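Gripper swap, desktop teardown cell
Fri 2 June | posted by bench notebook
Print this entry | E-mail this entry
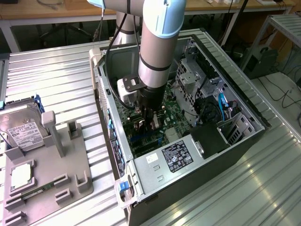 Grurkwood Workshop :: Disassembly & Handling Group

OK, first full day with the Omoregie gripper on the front arm, and I'm already fonder of it than I was of the Zatholm one (sorry, Zatholm fans, I know there are a few of you down the hall). It's slim enough to get down over the motherboard, between the memory and the CPU socket, and the sensor housing rides up on the side of the wrist where I can still get a wrench past it. With the Zatholm I had to come in tilted and I hated every minute!

Ran 16 approaches to the memory area with the tower on its side. 13 were good, three stopped early on the force limit. All three were with the approach speed turned up, so that's on me. Put it back to the slow setting and please leave it there.

Things to sort out:

- The cable down the left side of the arm. Plenty of slack in this pose, but I don't love how it curves in at the wrist when joint 6 goes past halfway. Try a clip higher up.
- The blue SATA cable through the drive cage. Any path on that side has to go over it, so I added a keep-out box in the Jultasia controller. Might be too generous, we'll see.
- Parts tray: hard drive top left, CPU in the square recess, memory module lying between the holders. Taught all three places again after the swap, the old offsets were way off (the new fingers are longer, duh).

Controller logging is set to 2000 samples per run now. It was 1000 back in February and we kept losing the last bit of the retreat, right where I wanted to look.

Next up is the same 16 with the Zatholm back on, same speed, so the comparison is fair. Back arm stays parked until that's finished.

2 comments | Shared 0 times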